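Open day at the Kerinley paper mill

The mill at Kerinley opens to the public once a year, and this year it fell on 22nd June. I had wanted to go for a while. My grandmother bought her butcher paper from the mill shop, and I still have most of a roll.

Parking was in the field across the river, and from there it is a short walk over the footbridge. Entry was free. Tours left from the loading dock whenever enough people had gathered, and there were 17 in our group. We were given earplugs and told to keep long hair tied back. Our guide was Nelu Filip, who works on the wet end of the machine and talked about it without notes.

The mill makes unbleached kraft and very little else. Softwood chips come in by truck, are cooked under pressure, and leave the digester as a dark pulp that smells like boiled cabbage. You stop noticing the smell after ten minutes. The pulp is washed and screened, then thinned with so much water that it looks like weak tea when it reaches the wire. Filip said most first-time visitors expect something thicker.

The paper machine is called Ula. The name is painted on the side of the headbox, and the one before it was called Husar. Ula is 236 feet long and was running at 2,051 feet a minute when we walked past. The web goes over the wire, through the presses, and then around 19 steam-heated drying cylinders. It is hot in that part of the hall and we did not stay long. At the far end the paper is wound onto a steel spool, and a crane lifts the full reel away to be slit into narrower rolls.

After the tour we were free to walk around. The testing room had its door open, and a woman there was tearing small samples in a machine that measures how much force it takes. She let the children try a few. The strength is different along the roll and across it, which anyone who has tried to tear a straight strip off a grocery bag will know already.
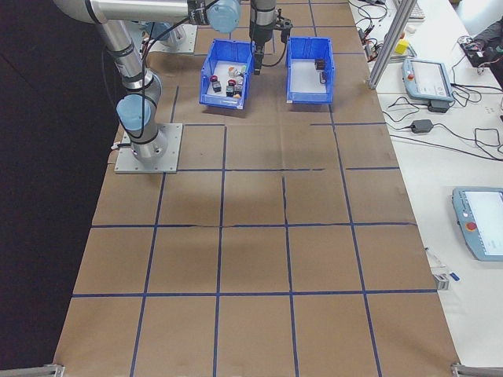 Brown kraft paper on a work table, with blue plastic bins.

The mill shop is in the old rag store. Rolls were priced by weight, and the ends of rolls were in a crate by the door. I bought a medium roll of the heavier grade, which I use under the sewing machine and for cutting patterns. The lighter grade is cheaper but it creases if you lean on it. They also had gummed tape, twine and lunch bags. The card reader was down, so bring cash.

Lunch was soup and bread in the canteen. The line was long at noon and gone by one. I sat with a couple who had driven over from Trendomthorpe to look at wrapping for their bakery, and they left with four samples and a price list.

One thing I asked in the shop was how to keep a big sheet flat. The answer was to unroll it the night before with the curl facing down, and to tape it only after it has relaxed. Painter's tape comes off the paper cleanly if you pull it slowly. 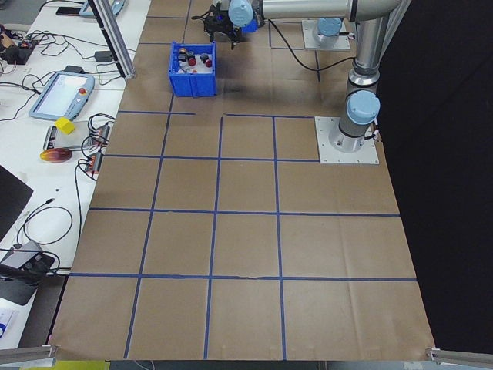
Jihad Zoubi wrote in after I posted the first part of these notes to say that the heavier grade is worth the extra money for patterns, but that it should be stored upright in a dry closet. A roll left flat in a garage since March had gone wavy along one edge and would not lie down again.

The last tour leaves at three. The footbridge is steep on the mill side, and anyone with a stroller should ask to be let in through the truck gate.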